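Blocks on the table

Welcome back to the toy pages! It's letter blocks this time, the small cube sort with letters and numerals and little pictures on the faces, and I've been meaning to give them a page of their own ever since the Benjelloun puzzles went up.

They're out on the brown table for these — click any of them for the larger size.
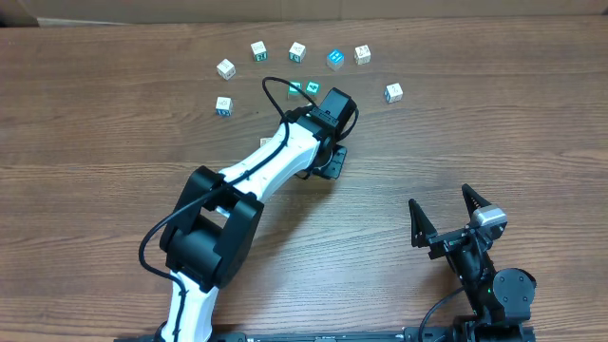 Bright blue is still my favourite.

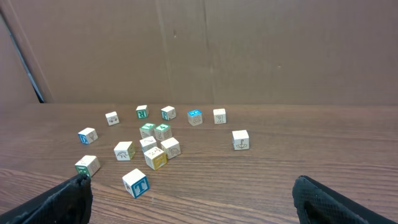
Little brown line drawings, and a blue D on its own towards the left.
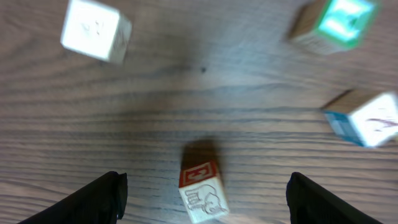
Green in the corner, and plenty of wood grain.

I picked this lot up at the Jultitz toy fair in March, in a bag marked 8 (I'd have paid more, but don't tell the stallholder). There was no box and no maker's name, so if anybody recognises the style I would love to hear from you. Somebody on the Prollolow forum reckons they were sold by mail order, and somebody else is quite sure they weren't, and there it rests.

Cleaning them is easy enough. I use a barely damp cloth, one face at a time, and leave them on a towel overnight — never in the sink, the paint lifts. Small chips I leave alone. I did try touching up a corner once on an older set and the white came out far too bright, so that one lives at the back of the cupboard now.

The next gallery will be the Vovex stacking rings, which is number 131 if I've kept my list straight. Swaps are always welcome, especially spare vowels!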